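Astuces d'atelier : montrer un geste à son bras robot

Ça y est, j'ai repris les démonstrations pour la cuisine et je m'amuse comme une folle ! Quelques trucs qui m'ont fait gagner du temps, en vrac.

Posez un grand papier brun sur la table blanche. Les gobelets bleus s'y détachent très bien, et on peut marquer au crayon la place de départ de chaque objet.

Commencez par le gobelet couché : pincez-le par le bord, sans serrer.

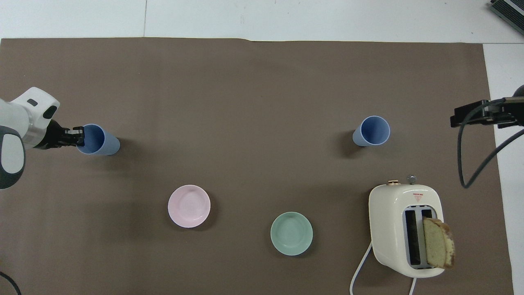 Pour la vitesse, allez deux fois plus lentement que d'instinct, surtout sur les derniers 2 cm. Si vous ratez la prise, gardez l'essai et rattrapez-vous calmement (Xiaoyan Jia, de l'atelier Brellholm, me l'a soufflé en juillet et je ne jure plus que par ça). Changez aussi la disposition toutes les 40 prises : bols échangés, gobelet debout, gobelet couché... J'en suis à quelque 380 démonstrations et je varie encore.

Dernière chose, ouvrez les doigts de la pince bien avant d'arriver au-dessus du bord. Les miens s'ouvraient trop tard, le gobelet basculait à chaque fois.

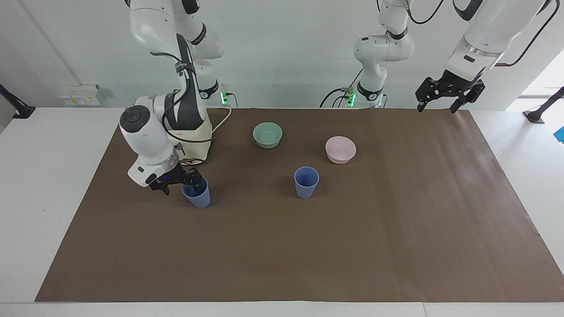

Pince ouverte près du gobelet de gauche, les deux bols plus au fond.

La prochaine fois, je vous parle du tri des essais !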